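Grurnon Bin Sorting Set
Student robotics club, Trerno College

What's in it

Grurnon is our club's first shared dataset, and we're really happy to get it out the door! It holds 794 short episodes of two robot arms working over one table, moving small soft things in and out of a bin. Club members planned the tasks, drove the arms and wrote every label. 102 of the episodes are held back as a test split, so please don't train on those.

We started in December with 2 tasks and kept adding until we had 9. Bin to table is still the favorite - it looks easy until two toys end up tangled.

Setting up an episode

The bin gets loaded by hand while the grippers stay up over the table with the fingers open. Mix up the order and the way things are facing, then get your arm well clear before you call "go". 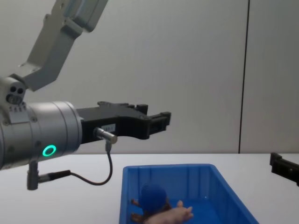
Files

episodes/ has one folder per run, with video and joint positions
labels.csv has task name, result and a free-text note
splits/ has the train and test lists

The loader is called Zondine and lives in tools/. Run it once on splits/ first, or it will complain about missing paths.

Known problems

Early runs have no gripper width saved. A few notes are in club slang - "ververidis" means both arms went for the same toy (named after our practice room). We plan to clean those up, and fixes from other clubs are very welcome!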